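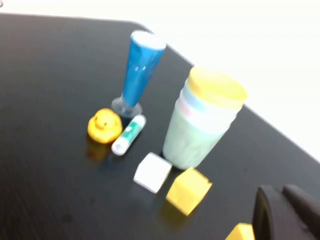
Organizations that furnish temporary homes for families tend to write long policies about beds, locks, and stoves, and almost nothing about the small articles that sit on a bathroom shelf or at the side of a sink. We believe this is a mistake. The small articles are handled more often than anything else in the home, and they are the first things a family must find on arriving in the evening with tired children. A squeeze tube that stands upright on its cap can be picked up with one hand, while the other holds a child by the wrist. A stack of nested plastic cups takes up the floor space of one cup. A small rubber duck does no practical work of any kind, and we will argue below that it should be supplied all the same.

Finico has provided furnished short-term housing to families for many years, most of it in small apartments where the bathroom is shared by parents and children of very different ages. We currently furnish 440 apartments. The views set out in this essay come from that work, and they are offered to other housing providers, to the agencies that pay for such housing, and to the suppliers who sell to us all. They are opinions. We have tried to say where we rely on our own records and where we rely only on judgment.

Our first contention is that the shape of an article matters as much as its contents. Purchasing in our field is usually done by price per ounce. A buyer compares two lotions or two toothpastes, finds one cheaper, and orders it by the case. The buyer seldom asks what the package will do on a narrow shelf. A tube with a small round cap lies on its side, rolls, and ends up behind the toilet. A tube with a broad flat cap stands. When it stands, what is left in it stays near the opening, and a parent can see at a glance that it is there. The difference in price between the two is usually very small, and in our experience it is more than recovered in articles that do not need to be replaced.

We reached this position slowly. For a long period our standard bathroom kit was packed in a zippered pouch, in the belief that a pouch would keep everything together. Inspections at the end of each stay told another story. The pouches were found in drawers, often closed, with half of their contents untouched, and families had bought their own supplies and set them out along the edge of the sink. People use what they can see. We ended the pouch in April of last year and now place each article directly on the shelf before a family arrives, with the tall things at the back and the short things in front.

Our second contention concerns cups. It may seem strange for a housing provider to hold a firm opinion on the subject, but cups account for a surprising share of the complaints received at our Ruchti building, where the apartments are the smallest we operate. Glass is unsuitable beside a tub. Paper cups run out and leave a family asking the front desk for more. A rigid plastic cup with a handle is pleasant to hold and nearly impossible to store, because handles prevent stacking. The plain tapered cup that nests inside its neighbors is the right answer for a small room. One is used for rinsing, one for holding toothbrushes, one for pouring water over a child's hair, and the remainder wait their turn without occupying any further part of the shelf.

Nesting does have a drawback, and we do not wish to conceal it. Cups put away damp inside one another will stick together and may begin to smell. The instruction card in each apartment therefore asks families to turn the cups upside down on a towel overnight and to stack them in the morning. Some do so and some do not. Our cleaning staff separates and dries every stack between stays regardless, and the time this takes is included in the cleaning rate. We consider it well spent. Providers who do not have daily staff may prefer to supply fewer cups and replace them sooner.

Color also deserves more attention than it receives. Institutional supply catalogs lean heavily toward white and clear packaging, presumably in order to suggest cleanliness. On a white sink, a white tube disappears. On a dark counter it is easy to find, and a clear cap is the thing that gets lost. We have come to prefer strong colors for articles that adults will use and that children should leave alone, so that a parent can say "the blue one stays up there" and be understood by a child of three. No label achieves as much. Families in our housing read many different languages, and a considerable number of the people who use the shelf do not yet read at all.

Travel sizes present a harder question. Small tubes are inexpensive, they are easy to hand out at any hour, and a family that must leave early can take them along. They are also wasteful. They are used for a few days, pushed to the back, and discarded with a portion still inside. Dendex, which supplies most of our dispensing equipment, has proposed wall-mounted units for all of our bathrooms, and the proposal has merit. A dispenser can't roll away, and it reduces packaging. We have installed them in nine apartments and intend to watch the results through the winter.

We nevertheless hesitate to remove the small tubes entirely. A fixed dispenser belongs to the building. A tube belongs to the person who opened it. Families in temporary housing have often given up a great deal of control over their surroundings, and we are reluctant to take away one of the few things on the shelf that is plainly theirs. An adolescent sharing a bathroom with two younger siblings has a legitimate interest in having a lip balm or a toothpaste that no one else has touched. Where cost permits, we would supply both, and we would ask the funding agencies to regard the second as a necessity.

This brings us to the rubber duck. Our budget submission for the present year included a line for bath toys, in the amount of 900 dollars, and it was the only line on which we were asked to provide written justification. We understand the question. Public money is involved, and a toy is easy to single out on a page of mattresses and smoke alarms. The justification we gave was brief, and we take the opportunity to expand on it.

A young child who arrives in an unfamiliar home meets the bathroom early, usually on the first night. The tub is a different height, the water makes a different sound, and the towels do not smell like the ones at the last address. Many parents have told our staff that the first bath was the most difficult part of the first week. A toy within sight changes what the room appears to be for. It tells the child that someone expected a child to come. It gives the parent something to talk about other than soap. These are modest effects, and we make no larger claim for them, but the article that produces them costs less than a replacement shower curtain ring set and lasts considerably longer than most of what we buy.

There are sensible rules to follow. Toys with a hole in the base take in water and grow mold inside, and we buy only the sealed kind. Each toy remains with the child at departure and a new one is set out for the next family. We supply one small toy per child and do not fill a basket, as a tub crowded with toys creates its own difficulties for the parent kneeling beside it. For children over the age of 10 we leave the matter to the family.

It will be objected that all of this is too minor to occupy the attention of a housing provider with repairs outstanding and a waiting list. We take the objection seriously. No arrangement of a bathroom shelf will make up for a leaking window, and we would not defend any organization that attended to one and neglected the other. The two do not compete for the same hours, however. The choice of a tube or a cup is made once, by one buyer, and then repeated in every apartment for years. It is worth making with some care on the day it is made.

We would therefore ask other providers to do three things before their next supply order. Place every article in the current kit on a counter of ordinary size and leave it there for a day of normal use. Have someone who did not choose the kit try to reach each article with one hand. Remove whatever falls over, and order its replacement by shape first and by price second.

The Flisus guidelines for family housing, which many of us in the region have adopted, devote several pages to kitchen equipment and a single sentence to the bathroom, requiring that it be "adequately supplied." We have asked that the sentence be expanded when the guidelines are next revised. Our suggested wording covers articles that stand on their own base, cups that nest, packaging that can be told apart by color, and one bath toy for each young child in the household. Providers who wish to comment on the wording, or who have found a better cup than ours, are invited to write to the Finico housing office.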